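Drurix Releases Plireten 2, a Planning Layer for Two-Arm Work Cells

15 March 2026 – Drurix today released Plireten 2, control and planning software for pairs of robot arms that share one base rail. The release replaces separate per-arm planners with one joint planner running on a 20 ms cycle.

Bag handling was the main development task. Cloth openings shift under contact, and both grippers often need the same small volume. 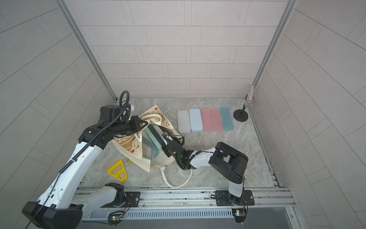 Plireten 2 assigns each arm a time-stamped region and recomputes the boundary when either arm deviates from plan. Operators can inspect every reassignment in the log viewer.

Perception

Wrist and fixed views are merged into a single object map. Soft items such as tote bags are stored as deformable outlines, stands and cases as rigid bodies.

"The wrist view resolves handles and seams that the fixed view tends to lose," said Thérèse Kowalchuk, perception lead at Drurix.

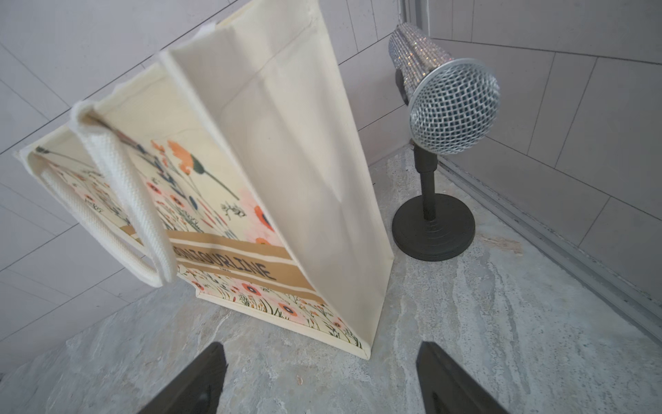 Tooling

A replay tool steps through recorded runs at 30 frames per second and flags planned paths with low clearance – near walls, corner posts or the other arm.

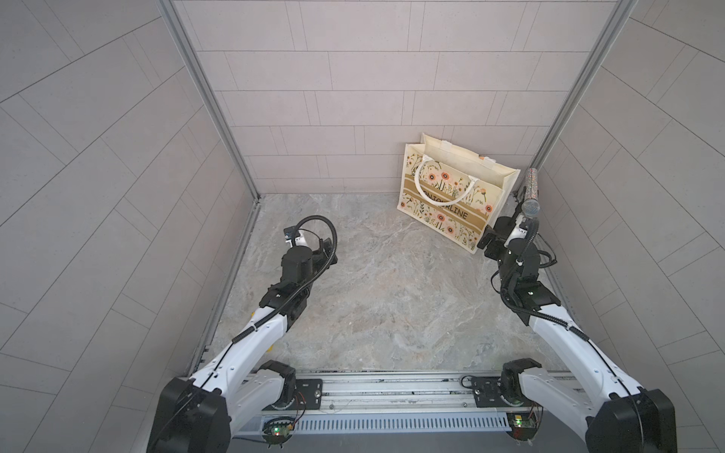

Availability

Plireten 2 is available now to licensed users. Support for the Clamel controller follows in October.

Contact: Lefteris Deligiannis, Drurix press office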